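Caring for Insulated Bottles and Plastic Tumblers

Kitchen and Utility Notes, revised 18th January
Text: Catriona Cowie. Checked by Elie Yammine.

Scope

These notes cover vacuum-insulated steel bottles with a painted or powder-coated body, and single-wall plastic cups used for pouring, rinsing and everyday drinking. Glass-lined flasks are excluded. So are bottles with a built-in straw, which have their own sheet.

Daily cleaning of the bottle

Remove the cap and take out the gasket if it is designed to come out. Wash cap and gasket separately in warm water with dish soap. Fill the bottle a third full with the same mixture, work a long-handled brush down to the base, then turn the brush against the shoulder. The shoulder is the part most often missed. A straight brush passes through the neck and touches the base without reaching the inside of the curve, so bend the wire slightly or use a brush with a flared head.

Rinse twice. Drain upside down on a rack, never flat on a towel, and finish upright with the cap off. Storing a bottle capped while damp is the usual cause of a stale smell.

Coffee and tea film

Put 2 teaspoons of baking soda in the bottle, fill with hot water to just below the neck and leave for 20 minutes with the cap off. Brush, empty and rinse. For film that remains, repeat the treatment before moving to anything stronger. Do not use chlorine bleach on stainless steel; it can pit the surface. Steel wool is also unsuitable.

Marks on a matte coating

A pale matte finish holds gray scuffs more readily than a glossy one. Most are transfer from desks, car cup holders and other metal objects, and sit on top of the coating. Dampen a soft cloth, add a very small amount of baking soda paste and rub lightly in one direction. Rinse and check under even light before continuing. Heavy rubbing polishes the finish and leaves a shiny patch that cannot be reversed. Do not scrub over a printed logo.
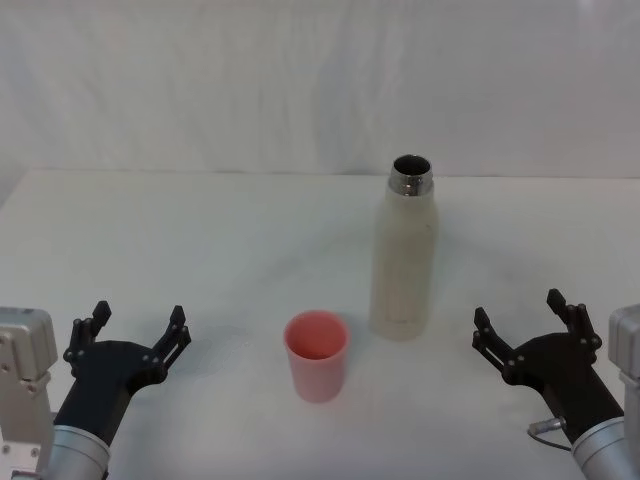
Can the cup and the bottle go in the dishwasher together?
Only if both are marked dishwasher safe. Put the cup on the top rack, away from the heating element. Many coated bottles are hand-wash only, and the base stamp or the leaflet takes priority over general advice.

Pouring from bottle to cup

An open steel neck without a lip pours unevenly when full. Set the cup on the counter, tilt the bottle slowly and keep the rim just clear of the cup. A light tumbler that is narrow at the base tips easily, so steady it with the other hand. Check the plastic's temperature rating before adding a hot drink – a cup with no rating should be kept for cold ones.

Storage

Keep bottles upright and uncapped, with the caps in a shallow tray on the same shelf. Stack tapered cups only when fully dry. If two stick, stand the lower one in warm water, put cold water in the upper one and twist gently.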